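Ticket 636: gripper drifts left during teleop demos (sim)
Opened by: Krisztina Mészáros
Status: solved, and I'm thrilled!

Setup is the Zillel hand controller driving the simulated arm, cluttered tabletop, task "pick up the saw frame." Whenever I closed my hand, the gripper slid left before the fingers met. I recorded 30 demos and every one had it.

Tried first: new controller batteries, no change. Recalibrated the wrist, no change. Dropped the stream from 2000 to 505 messages a second, and the drift got smaller. Aha!

Ásdís Hafþórsson spotted it in the Hattori bridge log. Grip and pose were going out on separate queues, so the arm was chasing an old pose each time I squeezed. I put both in one message and restarted.
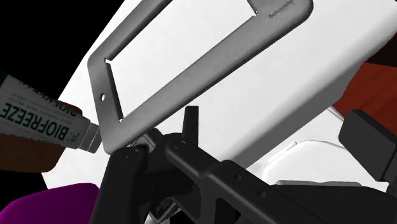 Drift is gone, and it feels so much more like using my own hand! I'm throwing out the old demos and recording fresh ones tonight. Config is in the Pruneo folder.

Comments (3)

Ásdís H.: Love it. Please keep two bad demos for the regression test.

Krisztina M.: Kept the first two!

cekton_fan: Same drift on my setup since March. Merging the queues fixed it, thank you!!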